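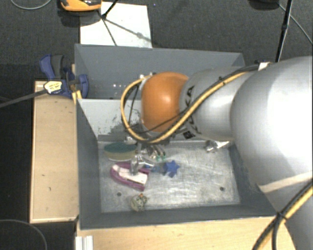 Someone at the Urham evening said she'd lived under that court for 8 years and couldn't name one judge on it. Start with her. Don't rush it. Pause after "one judge".

Then ask the room. Hands up who can name a judge on their own appeal court. (Broltton: two hands, one of them a solicitor.)

OK so what I'm on about tonight. How we pick judges, how long they stay, who gets told. Not any one case. If somebody brings up the Yao ruling, park it till questions.

Part 1, picking. Old way: quiet word, letter, done. New way: advert, form, panel, interview. Better? Mostly. Forms still favour people who've spent thirty years learning how to fill in forms. Say that slower than last time, got lost in Urham.

Who sits on the panel matters more than the form. Lay members. Ask how many of the room knew you could apply to be one. Advert goes up for 2 weeks, in June, when half the town's got its mind on holidays. Leave that hanging a bit.

Part 2, how long. Age limit v fixed term v for life. Run thru quickly:
- for life: independent, yes, but everybody starts watching the judge's health. Grim. People send fruit baskets
- age limit: clean, bit blunt, loses good people who are still sharp
- fixed term: my preference, say so. Worry is what they do next. If the next job's with a big firm, who are they being nice to in the last year?

Drink of water.

The Jumance story here if time. Small court, long-serving judge, wrote her dissents in plain English so the local paper could print them whole. Paper did. People cut them out and kept them. Not a famous judge, that's why I like it. Lost nearly every vote and two of the dissents were argued back at the court later by lawyers who'd read them at school.

Part 3, who gets told. Judgments are public but try finding one. Up to 3000 words before you reach who won. Summary on page one, please, that's all I'm asking. Costs nothing. Well, costs somebody an afternoon.

Objection I always get: "judges shouldn't be celebrities". Agree! Mugs and t-shirts are a bit of fun but it's the reasons I want people reading. You can know a judge's work and not know what she has for breakfast.

If running late skip to the panel advert again and say where to look. Leaflets by the door. Must finish by 8, hall's booked after.

Questions. Repeat each one into the mic, back row coudn't hear.

14 comments | 37 shares

Recent talks
Juries: who gets called and who gets out of it
What a magistrate does all morning
Reading a judgment without a law degree
Broltton talk: notes and reading list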